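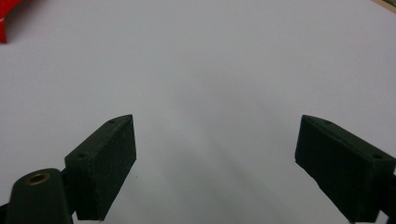
A smooth, pale work surface with no printed marks.

Preparing a Tabletop for Hand Lettering and Fine Paper Work

Brendelden Community Arts Center
Studio Guides: Paper and Print

This guide applies to all members who reserve a table in the paper studio. It covers clearing, cleaning, covering and lighting the surface before work begins. Please allow 20 minutes for the full procedure. Members attending the June lettering course should complete it before the session starts.

Materials

Two lint-free cloths
Mild dish soap and lukewarm water
One sheet of smooth cover paper, at least 26 inches wide
Low-tack tape
A metal ruler
An adjustable lamp

Step 1: Clear the table
Remove all tools, bottles and paper. Ink bottles must be closed and placed in the tray under the window. Do not store them on the floor.

Step 2: Clean the surface
Add 2 drops of soap to a cup of water. Dampen the first cloth, wring it out well, and wipe from the back edge toward you in straight, overlapping strokes. Repeat with plain water, then dry with the second cloth. Alcohol cleaners are not permitted on the studio tables, as they dull the finish. Dried ink may be softened by laying a damp cloth over the spot for five minutes.

Step 3: Check for grit
Pass a clean, dry hand slowly across the table. Grit under a thin sheet will catch the nib and may tear the paper. Wipe again if needed.

Step 4: Lay the cover paper
Unroll the sheet with the curl facing down and line up its front edge with the edge of the table. Tape the back corners first. Smooth the sheet toward you with the side of your hand, then tape the front corners. Members using Skokura cover paper should place the coated side down.

Step 5: Set the lamp
Right-handed members should place the lamp at the upper left; left-handed members, at the upper right. Hold a pen in the writing position and look at the shadow it casts. If the shadow falls across the point, raise the lamp or move it farther to the side. Ceiling lights may be left on.

Step 6: Mark the margins
Draw light pencil lines on the cover paper to show where the working sheet will sit. Do not use a blade at this stage. All cutting takes place on the mats in the Sepúlveda Room.

After use
Peel the tape back slowly at a low angle. Cover paper that is still clean may be rolled and returned to the rack. Report scratches or dents at the front desk, using form 97.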